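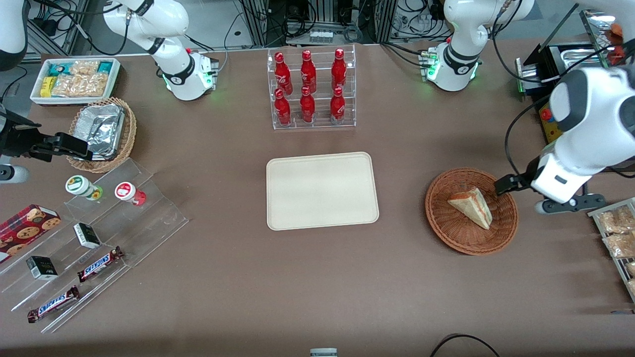 Setting Out a Small Self-Service Lunch Table

Thilini Ekanayake
Project report, submitted 15 Dec 2019

Background

The snack counter in our building closed in June. Students with a short break now have to walk to the Buker cafeteria and back, and many skip lunch. For this project I looked at how drinks, sandwiches and packaged snacks could be laid out on one table so that a person can fill a tray quickly. Prices and food safety were outside the project.

Layout

The customer's tray goes near the middle of the table. I used a plain beige rectangular one. Everything else is placed around it, so the tray can stay where it is while it is being filled.

The drinks stand at the back in a clear acrylic rack with two tiers. There are 6 bottles of Coca-Cola, 3 in each row. Both rows can be seen from above and from slightly in front.

Sandwiches are in a round wicker basket to the right of the tray. I first tried them in a deep box, but people had to lean over to see what was inside. The packaged snacks and the bags of crackers share a white rectangular tray in the back left corner. An oval basket in front of it holds a foil container, and a clear stepped stand is set diagonally at the lower left.

Trial

I asked 20 students from the Kekov and Vukčević halls to choose a drink, a sandwich and one snack. Each person did this twice, once with my layout and once with the same items in a single line along the table. I timed them from the first item picked up to the last item placed on the tray.

The median time was 20 seconds with the tray in the middle and 25 seconds with the line. Most of the difference came from the snacks. In the line, the smaller packets ended up behind the sandwiches and were hard to find. Drinks took the same time in both.

Comments

Several students liked having the drinks at the back, where they were less likely to be knocked with a sleeve. Two left-handed students said the sandwiches should be closer to the middle. One person thought the baskets looked nice but would be a nuisance to clean, and I agree. A liner would help.

Problems

The table was only tested with one person at a time. At noon there would be a queue, and two people reaching across each other may be slower than a line. The stepped stand also takes up a lot of room when it is placed at an angle. I did not try it straight.

Next steps

The layout will be tried again in the Clomero lounge next term with two trays side by side. I would also like to put short labels in front of the baskets and compare the times.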